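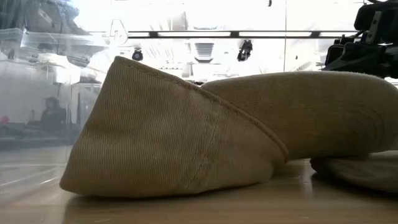 Keeping a homeschool portfolio without losing the dining table

Posted 20 February 2019 by Tia Blackburn

Our district wants a portfolio at the end of the year and a log of days. The first year I left it all until spring and spent two weekends sorting paper on the floor. These are the habits we use now.

Start in September with one binder per child and one cardboard box. The binder is for finished work. Everything else goes in the box until the end of the month.

Write the date on the back of each page in pencil, top right corner, before it leaves the table. Undated math sheets are close to useless by winter.

Pick three samples per subject per month. More than that and the binder won't close. Recycle the rest or let the kids draw on it.

Keep the attendance log on paper, taped inside a cabinet door. I tried a spreadsheet and forgot it for most of a month.

For reading, write down title and author only. We do the list on index cards with a rubber band around them. Library receipts fade, so copy the titles before you throw the receipt out.

Photograph the big things: salt dough maps, posters, the Mughal gardens built out of shoeboxes. Print the photos small, four to a sheet, and write a line under each one. Then the project can go.

Sheet protectors get heavy. Use them for art and anything with glue on it, and hole-punch everything else. If the holes tear, a bit of clear tape over the edge before you punch again will hold.

Workbooks are easier to file with the spine off. Lay the book flat, open it in the middle, and cut close to the binding with a utility knife and a metal ruler. An adult should do this part. The copy shop will also do it on their big cutter.

Check your own state's rules before you throw anything away. Some ask for test scores, some ask for nothing. We keep each binder for 2 years after the review, then pull out a few favorites and empty it for the next child.

Filed under: Record keeping, Supplies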